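**Status:** first public release, 30 October 2022. Please read "Known gaps" before you train on it!

# Karnstead: two-gripper garment handling from hand-held demonstrations

Karnstead is a set of demonstrations recorded with hand-held grippers, plus the code for the method we trained on it. We wanted to know how far a policy could get with soft, floppy clothing if all it ever saw was the view from the gripper. Further than we expected, and we're delighted to be able to share it.

## What's inside

| Split | Demonstrations |
|---|---|
| train | 405 |
| validation | 26 |
| test | 90 |

Each demonstration has fisheye video, gripper width and a 6-DoF track. The fiducial markers on the fingers give us the width, so keep them in view if you add recordings of your own.
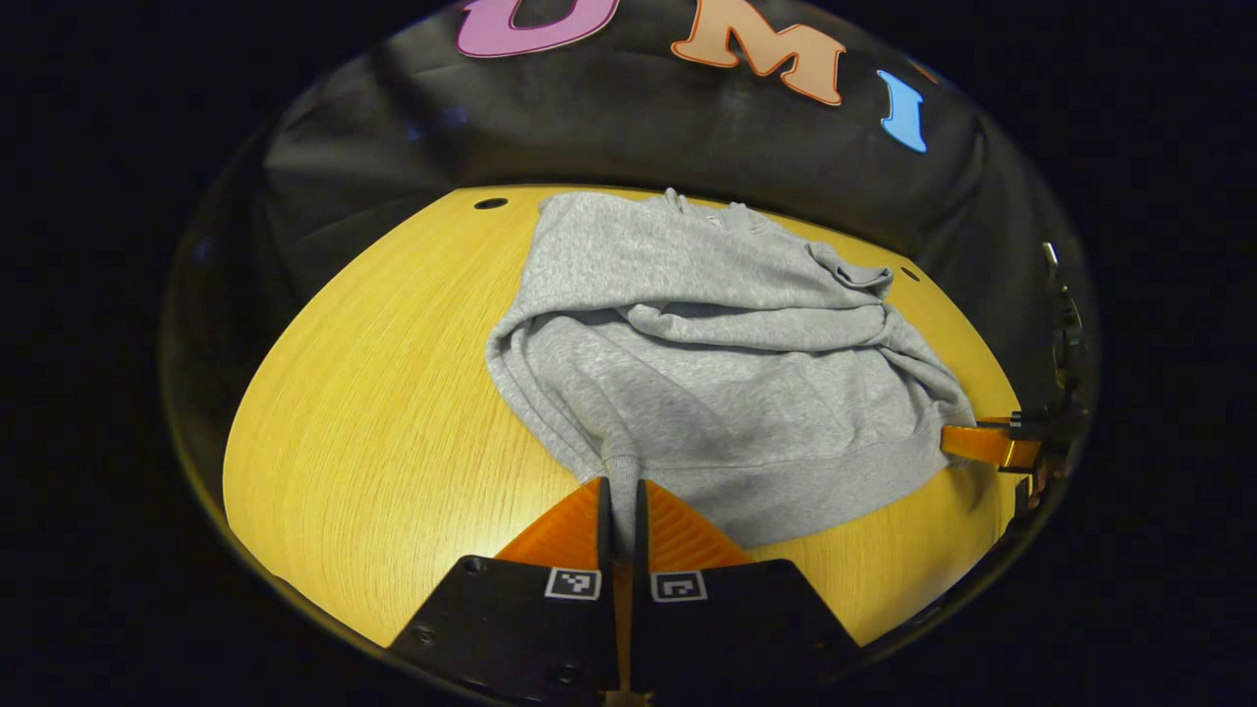

*Ribbed cuff or hem between the orange pads, second gripper coming in from the right.*

## The method, briefly

Most garment pipelines we tried begin by finding corners and edges. Ours (we call it Dervishi) skips that and predicts a short run of gripper motions straight from the wide-angle view, then looks again and predicts the next run. The part we're most pleased with is the *regrasp head*, a small extra output that scores whether the cloth between the pads is a single layer, several layers or nothing at all. Adding it took completed folds on the test garments from 26 to 212 out of 405 rollouts, which made for a very happy afternoon in the lab.

Bunched starts are still much harder than flat ones. Sleeves folded back on the body are the worst: the policy tends to grab the top layer and drag the lot sideways. 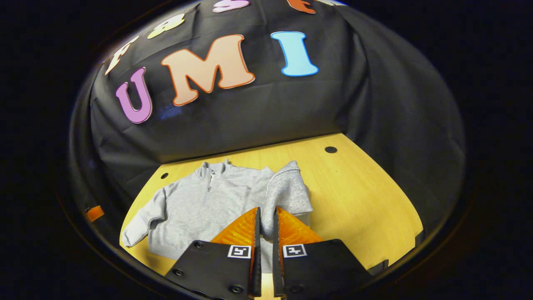
*Fluvimia Workshop Notes, vol. 26, p. 90*

The start-state labels follow the scheme in that note: `flat`, `part-folded` and `bunched`. A quarter-zip lying face-up with its collar showing but one side folded over goes in as `part-folded`. Labels were done by hand by Vlasta Živković and checked by Ermira Papadopoulos; where they disagreed, both labels are kept in `labels_raw.csv`, and we'd love to see someone make use of that.

## Getting started

```
pip install -r requirements.txt
python fetch.py --split validation
python replay.py --episode 26
```

Start with the validation split. It's small and replays nicely on a laptop.

## Known gaps

- Few dark garments, so expect trouble with black cloth on a black backdrop.
- Track drift in some long episodes; filter on `track_ok`.
- Zips and buttons are never opened or closed.

## Licence and contact

Data: CC BY 4.0. Code: MIT. Please cite as "Papadopoulos and Živković, Karnstead, Bronden Lab". Bug reports go in the issue tracker, and new garments are very welcome as pull requests (odd knitwear especially!).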